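Towels, Plates and a Clear Table: Kitchen Linen Week at the Galindo Street House

Gallery | Home & Household | February

Every February, once the holiday things are finally packed away and the weather gives us no excuse to be outdoors, we go through the kitchen linens at the Galindo Street house. If you have been reading these pages for a while you know the routine by now, and if you're new, welcome, pull up a chair! The house lends out its kitchen and dining room for suppers, showers and the occasional very long birthday, and all those evenings leave a great many towels behind them. This year's tally came to 147 hand and dish towels, which is 22 more than last winter, and I still can't tell you where the extra ones came from. We did the folding over one long Thursday, with the radio going and a pot of soup on the back burner.
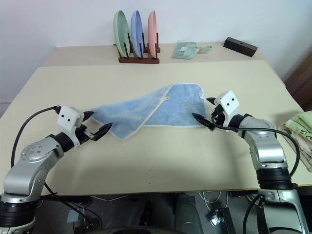
Blue towels are my favorites of the whole lot, and I make no secret of it. We bought the first batch from Jirnik years ago, and they have held up to more spilled gravy than any towel should have to. I like to fold them on the big table, where there's room to spread one out all the way and smooth it with your hand before you start. The little hanging loop sits on the hem, so I always find that first and fold with it to the outside, and then whoever is cooking can grab a towel and hang it up without hunting for the loop (my mother folded them the other way, loop hidden, and we had words about it more than once). The plates live at the back in their wooden rack, green, blue and pink, and I think they look so cheerful there that I've never wanted to put them in a cupboard.

A few people wrote in after last year's gallery about the fold itself. I do thirds the long way and then in half, which fits the Boltero drawers nicely with a bit of room left over. Halves and halves again will do just as well if your shelves are deep. Give the edges a good tug before you put the towel down, especially the trimmed ones, as the trim likes to shrink a little faster than the terry and you end up with a ruffle. 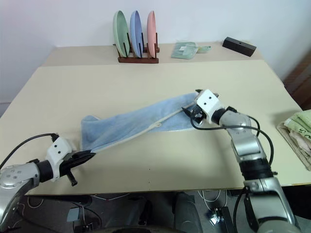
Seltuletti wrote to us that thirds never worked in a narrow kitchen, and that rolling the towels and standing them in a deep drawer saved a whole shelf, though the thick ones did spring open again by morning. I tried it with a dozen and had the same trouble, but I'll give it another go with the thinner ones in spring. Napkins are next, all 246 of them, and those need ironing.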